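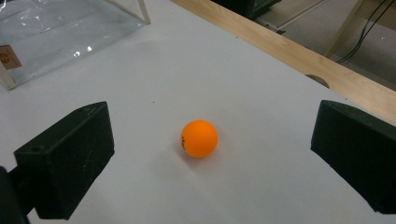

Call for participants: good practice rules for recording with hand-held grippers

Fliruveck is looking for people who want to help us write and test a set of rules for hand-held gripper work. The rules are for small teams who record simple table tasks, such as picking up a ball or putting a lid on a box, and who later share the recordings with others. At the moment every team has its own habits, and when recordings from two places are put together, the differences make much trouble.

A first draft was prepared by Hooman Nouri and Manolis Konstantinidis. It has four parts: preparing the table, checking the fingers before work, handling the tool, and deciding which recordings must be thrown away. The last part is the one where we disagree most. For example, should a dropped object be kept and marked as a failure, or removed? We would like to hear from persons who have done this work with their own hands.

What you will do

You will read the draft and send us written comments. After this you will record 100 short tasks following the draft, at our room in Skornitz or at your own place if you have a suitable tool. Please note down each time a rule was unclear, slowed you down or could not be followed. There is one closing meeting in April, which you can also join by telephone.

Who can apply

We have 20 places. You should be at least 18 years old and able to hold a light tool for one hour with pauses. Knowledge of programming is not needed. We especially welcome operators, safety officers and teachers from technical schools. Left-handed people are very welcome, as the draft was tested only by right-handed ones.

Payment and conditions

Each participant receives 300 euros after the notes are handed in. Travel to Skornitz is paid separately, second class. Your name will appear in the final text only if you agree in writing. Faces and voices are not to be recorded, and you may stop at any moment.

How to apply

Write half a page about your experience and send it to Manolis Konstantinidis at the Fliruveck office, with the word "Gripper rules" in the subject. Applications are open until October 26, 2019. We answer everybody, also those we cannot take.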